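Open day at the Surnotthorpe shared workshop
Saturday visit, 9 October 2021

I had meant to go to Surnotthorpe in July, when the workshop last opened its doors, but the trains were off and I put it away until autumn. The building is a ten-minute walk from Sondville station, past the tyre place, and there is no sign until you are nearly at the door. Entry was free. Tea was by donation and the car park was full by eleven.

The workshop began as a place to mend bikes and radios. Members pay 131 pounds a quarter, which covers bench space and a shelf. The bike stands are still in the front room, but most people had come for the robot builds and went straight through to the long room at the back.

The builds stand in frames of aluminium profile down both sides of an aisle, with the white arms mounted inside. Between the frames are ordinary desks with computers on them. It is a bigger set-up than I expected from the newsletter, and tidier at the far end than at the end where you come in. Bring a jumper if you go. 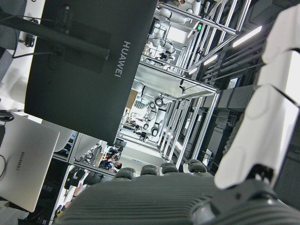

The long room from behind one of the desks, looking down the aisle.

I asked what the frames cost. The profile was bought second-hand in one lot for 567 pounds, delivered, and the members cut it themselves. They reckon it was the best money they spent. The corner brackets were bought new and came to 262 pounds, and they are still short of a few. Everything bolts together, so a frame can be made wider or taken down in an evening if someone needs the floor.

The build I spent longest with is called Telline. The job it has been set is picking up cups from a table and standing them upright. The table is covered in white paper, which gets changed when it is too marked to be useful. The gripper is a pair of curved metal fingers on the end of a long thin rod, and it looks rather delicate next to the heavier arms elsewhere in the room.

I was told that cups on their side are harder than cups standing up, and that paper ones are worse than plastic because they crush. The builders keep a notebook of tries, up to 112 in a good week, with the failures written out in more detail than the successes. I read a few pages. Most of the failures were the fingers closing too early, and one page was entirely about the height of the table.
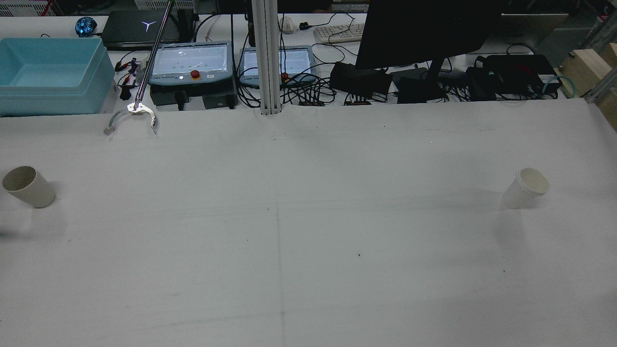 Telline's table with the two cups, and the back bench behind it.

The bench is where the rest of the work goes on: two pendants with touchscreens, a laptop, a monitor and a great deal of black cable. I asked about labelling the cables and was told it is on the list.

There was a short talk at two o'clock on Tsoukalas, the other main project, which is a program for planning the arm's path. I followed the first half. The second half was mostly about joint limits, and the projector was faint with the blinds up. Handouts had run out, but they took email addresses.

Practical notes. The floor is level all the way through and the doors are wide. There is one toilet, by the kitchen. Children were welcome in the front room and had to be with an adult in the back. The café opposite shuts at three, so eat first. I caught the 16.20 home with a bag of leftover brackets I had bought from the sale table, wrong size for my shelves as I found that evening.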